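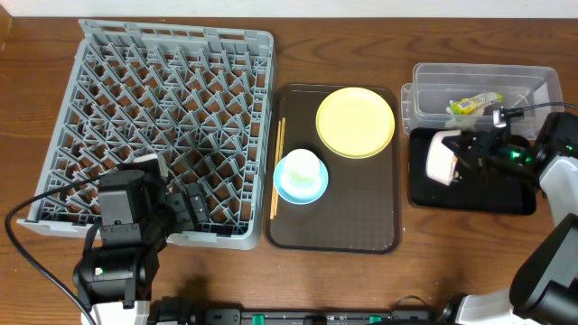

Prirness Water day tickets and boat hire - your questions

Updated when we get a minute. If it's not on here, ring the hut, before 8 in the morning is best.

Do I need a rod licence?
Yes. Everyone 13 and over. We don't sell them, get it online before you come. Bailiffs do check, and a day ticket from us doesn't cover it.

What's in the lake?
Brown trout (wild, smallish), stocked rainbows, perch, a few pike. Pike best from November on. Rainbows go in from March, usually by the dam end first.

How big is it?
380 acres when full. Less in a dry summer, and the Sibiya arm goes too shallow to float a boat in. Bank anglers do well there then.

Can I bring my own kayak or float tube?
Kayaks yes, float tubes no. Launch from the slip by the hut only. You'll need a launch permit as well as your ticket, and a buoyancy aid worn, not strapped on the back. No aid, no launch. We turn people round for this every season.

Does my kayak have to be clean and dry?
Yes. Check, clean, dry. If you've been on the Muvetti reservoirs lately we'll want it hosed down at the washdown before it goes near the slip. Same for waders and nets.

Can I hire a boat?
Over the season we have rowing boats and a handful with electric outboards. No petrol engines on the water at all, ours or yours. Two to a boat, three if one's a child. Book ahead for weekends.

Deposit?
£100 for the electric boats, by card, goes back on when the boat comes back in one piece. Nothing for rowing boats.

What time can I start?
Bank, first light. Boats from 8. All boats back at the hut an hour before dusk, the time is chalked up on the board. Please dont make us come out and look for you.

Are you open all week?
Shut Wednesday for boats. Bank tickets still on sale from the box, correct money please, the box can't give change.

Fly only?
Fly only on the north bank and from boats until the end of October. Spinning allowed on the south bank all season. No bait anywhere except worm, and only in the Plilon bay, which is the junior area.

What flies?
Depends on the day. Early on, black buzzers fished slow, size 12 or 14. Summer evenings a small sedge. When its blowing hard, anything bushy pulled through the top. If you're stuck we've a few in the hut.

How many can I keep?
Two rainbows on a full ticket, one on a half. All browns go back. All pike go back, and bring a decent mat and long forceps or don't fish for them. Barbless hooks for everybody.

Do I have to fill in a catch return?
Yes, even for a blank. Especially for a blank! We had 1,787 returns last season and it's how we decide the stocking. Cards in the hut porch, pencil on the string.

Can I bring the dog?
On a lead on the bank. Not in hire boats.

Is it any good for wheelchairs?
There are platforms on the south bank next to the car park, flat path all the way. The toilet is accessible but locked out of hours, ask for teh key when you book.

What if the weather turns?
If the red flag's up, no boats or kayaks. We'll move your booking to another day, or refund it. Bank tickets aren't refunded for wind or rain.

Can I camp or fish overnight?
No, sorry. Gate's locked at dark. The farm up the lane takes tents in summer.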